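Postar supplies reusable storage bins and tote liners to commercial kitchens, bakeries and food wholesalers. The company runs one warehouse in Ultport and a smaller depot in Zistton.

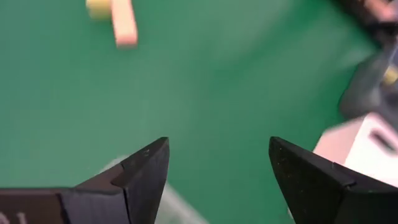
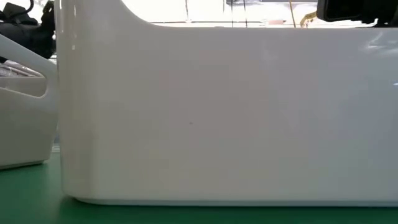
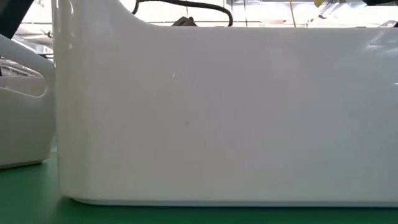
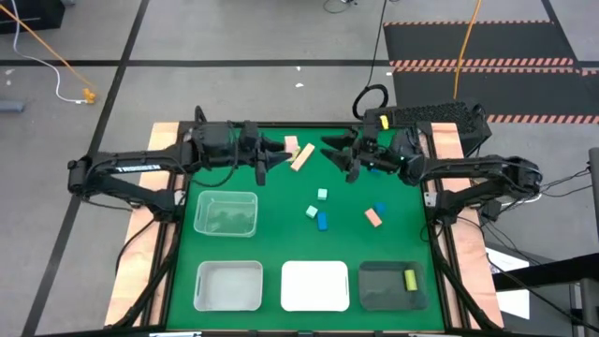
*Green surface, four views.*

## What we do

We sell, rent and wash bins. Rental terms start at 6 months, and the minimum rental order is 12 units. Washing is done at Ultport only. Bins go through a pre-rinse, a detergent wash and a final rinse, then dry on open racks before they are stacked and wrapped.

Lids are stocked separately. Customers who hold older Tkachenko pattern lids can keep using them with current bins, except on the shallow size.

## Capacity

- Ultport: 1,000 bins washed per shift
- Zistton: collection and exchange only, up to 200 bins held on site

Intake at Ultport closes at 3 p.m. Bins received after that are logged on the next working day.

## Returns and damage

Returned bins are checked for cracks, warped rims and deep scratches on the inside walls. Rejected rental bins are replaced from stock. Bins owned by the customer are set aside and listed on the delivery note, and we hold them until the next scheduled pickup.

The price list is revised every September. Account holders receive the new list with their monthly statement.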